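Can anything I can buy fold laundry yet?

Posted in Home Tech > Chores

dryerlint_dad

Household of four, two of them teenagers, and I have reached the stage of life where I fantasize about a machine that folds shirts. I already own a robot vacuum (a Setard, it is afraid of the bath mat) so I'm not a total beginner. My brother-in-law swears the folding problem is solved and that I'm behind the times. He also sent me a link to something called the Berketti Home Valet, which costs $2,789 and says "coming soon" in a font that has clearly been there a while.

What I want to know is whether there's a machine that takes a basket of clean clothes and gives me back a stack. I don't need it to iron or put things away. I'd settle for T-shirts only. If it's slow that's fine, it can do it while I'm asleep. Budget is flexible if it really works, and zero if it doesn't.

Also my wife would like it noted that I could fold the shirts myself.

hemline_harriet

Your wife is correct.

The cabinet-style folders do exist, but read the manual before the price. The ones I looked at want you to clip each shirt on by the shoulders, one at a time, facing the right way. By then you have done the annoying part. The machine does the part that takes me two seconds. They don't like small kids' clothes or anything with a hood, and socks are out of the question.

I'd save your money and buy a second basket.

slowcycle

I work the back end of a commercial laundry (Salletus, if you've ever slept in a chain motel near the interstate you may have met our sheets), so I can speak to the shop-floor side. We've had automatic folding for flat goods longer than I've been there. Sheets, pillowcases, towels, no trouble. They're rectangles, and they come down the line as rectangles. One person feeds, and the machine gets on with it.

Shirts are another planet. A shirt out of the dryer is a lump, and every lump is different. Somebody has to find the collar, find the hem, and figure out which of those is inside out. Making a crease is easy by comparison. We tried a shirt folder from a company called Yusof and it folded beautifully as long as a human laid every shirt down flat for it first. It went back after 16 shifts. I still miss the little chime it made.

What has changed is the two-gripper approach, where you take hold of both ends of the fold, keep the cloth taut between them, and bring the bottom up over the top. One T-shirt spread out on a table is a reasonable thing to ask for. 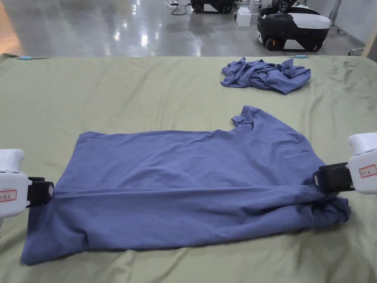 dryerlint_dad came back to say that he had now shown this thread to the brother-in-law, who replied that sheets count as laundry and therefore he was right all along. So can I at least get something for the sheets? Fitted ones especially.

slowcycle

Ours is as long as a delivery truck and runs on three-phase power, so measure your hallway. And it won't do fitted. We ball those up like everybody else.

As for shirts, I'd wait until somebody will show you a full mixed basket going in and a stack coming out, in one take, with no person reaching in to help. Ask them to include a hoodie. Until then the teenagers have two hands each.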